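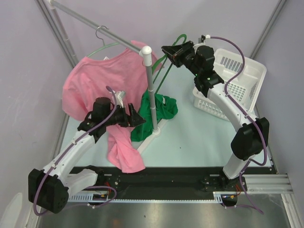
Drying clothes indoors used to be something you put up with between October and Easter. Then I moved to Clostside, where it rains sideways off the hills for most of the year, and I've become a complete convert. I now think a shirt dried slowly on a hanger in a decent room comes out better than one that has been tumbled, and I'll happily bore anyone on the bus about it!

My education began at the Harnorano laundry rooms, a long brick building behind the old swimming baths. It opened as a public wash house, shut for years, and came back when enough people in the terraces pointed out that they had no gardens and damp back bedrooms. There are 70 households on the books now. You pay by the hour, you bring your own pegs, and the kettle is free.

Junhao Xu looks after the drying side and has strong views on shirts. Give them one hard snap by the shoulders, he told me, then straight onto a hanger, top button done up, collar flat, and run your thumbs down the placket while the cloth is still heavy with water. Do that and you can skip the iron on most cottons. I tried it that evening with an old Oxford I'd nearly given to the charity shop, and it was a revelation. (The cuffs still want a quick press, I'll admit.)

Air matters far more than heat. A cool room with a window open an inch at each end will beat a stuffy one with the radiator going full blast, and it won't leave that sour, swimming-bag smell in your towels. Leave a hand's width between things. Turn jeans inside out and hang them by the waistband so the pockets can breathe. Jumpers go flat, always, on a towel, and get turned over before bed.

Then there's the matter of what you hang it all on. The old ceiling airers are lovely things, and the Fodor pattern, with its cast ends and four long laths, still turns up at house clearances if you're quick. I found mine in a shed in Skuretov Lane, thick with green gloss paint, and spent two weekends stripping it on the back step. It goes up and down on a cotton rope and squeaks like a gate. I adore it.

Last winter the laundry rooms got through 816 loads, and Junhao reckons the busiest hour is seven in the morning, when the night shift comes in with a flask and a bag of work clothes. Go then if you can. The windows are steamed up, somebody has the radio on low, and the whole place smells of soap and toast.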